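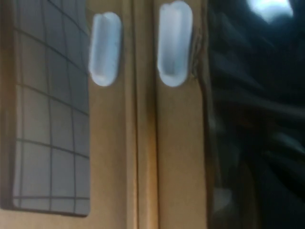 3.2 Pitch workload and recovery between tournament games

Workload was recorded for every pitcher on the rosters of the four clubs that took part in the summer softball series (Skeminden, Avira, Horrocks and Ravwood). A total of 1019 half innings were charted. Pitch counts came from the official scorebooks and were checked against the charts kept in each dugout. Where the two differed by more than one pitch, the inning was marked and left out of the per-inning averages, but it stayed in the game totals.

Most of the work was carried by a small group. Each club listed between three and six pitchers, yet at Horrocks and Ravwood a single starter threw more than half of all pitches. Avira divided its innings more evenly and was the only club to use a planned relief change in the fifth inning. Skeminden changed pitchers mainly in response to the score.

Recovery time was defined as the interval between the last pitch of one appearance and the first warm-up pitch of the next. Intervals shorter than 18 hours were treated as short rest. On bracket days in August, when two games could fall on the same afternoon, some pitchers passed 200 pitches before evening. Warm-up pitches were not included in that figure, so the true load was higher.

Figure 4. Pitches per appearance by club, with short-rest appearances shaded.

Figure 4 shows that short-rest appearances were not shorter than rested ones. The median was close to equal in three clubs. At Ravwood it was slightly higher on short rest – a result that probably reflects the bracket schedule, in which the later games were also the closer ones. Walk rate rose after short rest in all four clubs, but the increase was small and the spread between pitchers was wide.

Strikeout rate showed no clear pattern. We also fitted the model without pitchers who had faced fewer than 25 batters. This removed most of the extreme values and did not change the direction of the walk-rate effect. Rise-ball use could not be tested, as only Avira recorded pitch type in a consistent way. The effect of catcher changes is taken up in Section 3.3.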